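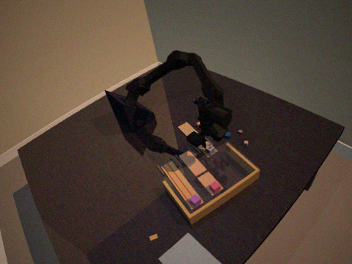

Clarkik Tray Bench - simulated tabletop package for manipulation research

By the Noltham product desk
February 16, 2020

Clarkik Tray Bench is a software package for groups who study how a robot arm learns to pick and place small objects. It contains one table, one arm, a shallow wooden tray and a set of small blocks and boards, together with the scripts to run a test and record the result. You do not need a real arm to use it. The package was first made for our own study of learned grasping, and we now offer it to other laboratories under the same license.

What the package is for

Many simulated benches put a single object in the middle of a clean surface. In our study this gave very good scores which did not hold when more objects were added. For this reason Tray Bench works with clutter. Blocks of different colors may stand on flat boards inside the tray, and other pieces may lie on the table outside it. The arm must reach over the wall of the tray or come down from above, and it must not push the neighbor pieces too much.

The light is also a part of the test. Each layout is rendered with its own light direction, so the shadow of the arm can fall on the table or on the objects. A dark object on the dark floor of the tray is difficult to find, and we kept such cases in the set on purpose.

What you receive

The standard package has 413 fixed layouts. Every layout is saved with its starting positions, light and camera, so two laboratories can run exactly the same test. The layouts are sorted into seven levels of difficulty. Level 1 has few pieces with wide space between them. In the last level the pieces touch each other or stand close to a wall of the tray.

Two control methods are included for comparison. The first is Giáp, a planner which uses the true object positions from the simulator. The second is Tratus, a learned policy which uses only the rendered picture. Source code and trained weights are supplied for Tratus. For Giáp we supply the source code and a settings file.

Results from our study

Giáp was stronger than Tratus on the easy levels, as we expected. On the crowded levels the distance between them became small. Giáp often chose a grasp which was correct for the object but let a finger touch the next piece. Tratus made this mistake less often, but it sometimes took a shadow for an object and closed the gripper on nothing. Training with changed light directions helped with this problem - it did not remove it.

We did not test the learned policy on a physical arm. Please do not read the results as a promise for real hardware.

Ordering and updates

A license covers one laboratory and two years of updates. Teaching use inside the same department is included. The next update is planned for March and will add a script to import your own blocks. Existing layouts will not be changed, so older results stay comparable.

For a quotation please write to the Noltham sales office and tell us which operating system you use.

This website uses cookies to remember your language and region. By continuing to browse you accept our use of cookies.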